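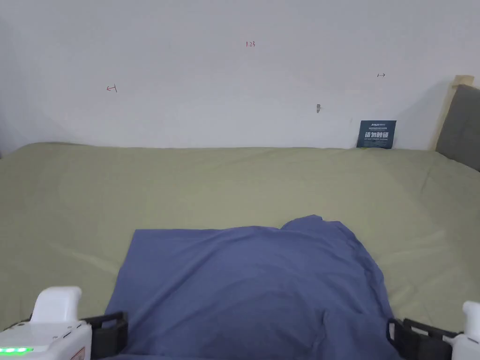

Tormod Backlund has written that the Valtau "should be judged by the tenth garment and the hundredth, and hardly at all by the first", and his remark is often repeated in accounts of the product. The Valtau is a paired hand-held gripper kit for teaching robots to handle cloth. It is made by Tandis and sold together with a recording and checking service, and is intended for laboratories and small firms that need a supply of demonstrations in folding, spreading and sorting household textiles.

Design

The kit consists of two grippers, one for each hand. Each has a white housing with a rounded tip and a black jaw on its inner side. The jaws are formed from flat plates, a shape suited to taking hold of the edge or corner of a garment lying on a soft surface such as a made bed. A strip of small green lights on the housing shows that a gripper is switched on and linked to the recording unit. The two grippers are not interchangeable: the jaws are set to face one another when the pair is held over a piece of work.

Each gripper weighs 504 grams. Early units were heavier, and the weight was reduced after trial users reported tired wrists in sessions of more than an hour. The jaw is closed by a trigger under the forefinger. The force of the closing spring may be set by a small screw, although the manual advises that it be left alone for anything thinner than a bath towel.

Operation

A person carries out a household task with the grippers in place of bare hands, while the recording unit stores the position of each gripper and the opening of each jaw. The finished record is then used to train a robot fitted with jaws of the same pattern. No robot is needed at the time of recording, and for this reason the kit may be used in ordinary bedrooms and kitchens.

Tandis recommends that a work place be prepared before the first recording and left as it is until the series is complete. Beds, tables and other furniture should stay where they are, and any marks made on a wall for reference should remain in place throughout. A bed is treated in the manual as a harder surface than a table, as the mattress gives under the jaws and the sheet may be caught along with the garment. New users are advised to begin with flat items, such as pillowcases and tea towels, and to move on to shirts and other shaped garments later.

Service

The kit is offered with a checking service run from an office at Farbridge. Customers send in their recordings, which are examined for dropped items, jaws closed on the bedding and breaks in the position record. Those that fail are returned with a short note. The standard plan covers 1000 recordings, after which a further plan must be bought - unused recordings are not carried over. Replacement jaw plates are supplied in sets of 8.

Reception

A review issued by the Mekonnen workshop on Wednesday, December 23, 2020 remains the fullest account of the kit in use. The workshop submitted a complete plan of 1000 recordings of garments being folded on a bed, of which 966 were accepted by the checking service. The reviewers praised the hold of the jaws on cotton and the speed with which new staff learned to use them. They were less satisfied with knitted fabrics, which tended to slip at the corners, and with the trigger, which they considered too stiff for small hands.

The same review criticised the notes returned with failed recordings. Several gave only the word "bedding", leaving the staff to find for themselves the point at which the sheet had been gripped. Tandis answered that longer notes would be introduced, and these were added to the service in the following September.

Backlund, whose own assessment was shorter, found little fault with the grippers and directed most of his comments at the price of the plan. In his view a workshop with a careful member of staff could do its own checking, and the grippers ought to be sold alone for such customers. The firm has not adopted this suggestion, and the kit and the service continue to be offered only as a pair.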